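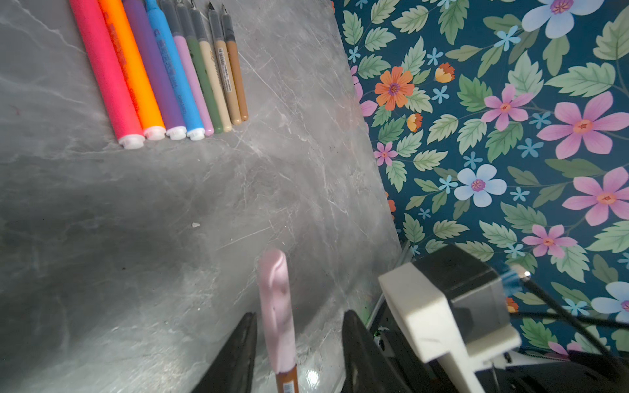 The Vuma cell with a marker held upright between its fingers, and the rest of the set laid out on the marble.

Vuma is the name of a small tabletop sorting cell, and also of the arm in it, which gets confusing. I've looked after it for a good while now, so this entry is part reference and part what I've picked up along the way. The cell handles pens and markers, one at a time, with a two-finger gripper and a small camera at the wrist.

Setup

The arm clamps to the edge of a countertop. Ours is gray marble, which looks lovely and is a bit of a pain, as polished stone throws bright glints back at the camera. I turn the overhead light down until the glare shrinks, then run the Allton routine, the calibration script everybody here uses. It takes 20 test grips and spits out an offset for each finger. If the two offsets differ by more than 2 millimeters, loosen the finger screws and start over (yes, all of it, sorry).

Thick and slim markers need separate grip settings. You can see both kinds in the row at the top of the page – the fat hot-pink, orange, purple and light-blue ones with white ends, then the slimmer ones with clear gray caps. I set the slim grip first and open up from there. Going the other way, I kept squeezing too hard and shooting markers across the counter!

Routine care

Wipe the fingers before each session. They're black, so dirt hides on them really well, and a greasy fingertip lets a marker twist during the lift. Wipe the counter too, crumbs and specks included.

Then look at the cable. It should curve away from the arm with plenty of slack at every pose, so jog the wrist slowly to both ends of its travel and watch the connector while you do it. I log the wrist joint's position at rest, and on our arm 167 degrees is home. A drift there usually means a loose clamp.

Common faults

The Flanagan fault is named after the workshop where it was first written up. The gripper closes, reports a good hold and comes up with nothing. Nine times in ten it's a stale finger offset, and Allton sorts it out. If it comes back the same day, check the finger mounts for play.

Error 37 is a wrist camera timeout. Power down, reseat the plug, power up, wait for the steady light. I swapped a whole camera over this once and the plug was the problem all along – that still stings.

Spare parts

Fingers come in pairs from Lidov and should be changed as a pair, even when only one looks worn. Keep the old screws, as the new ones tend to be a touch long.

See also: Allton routine; Gripper finger wear; Wrist camera mounting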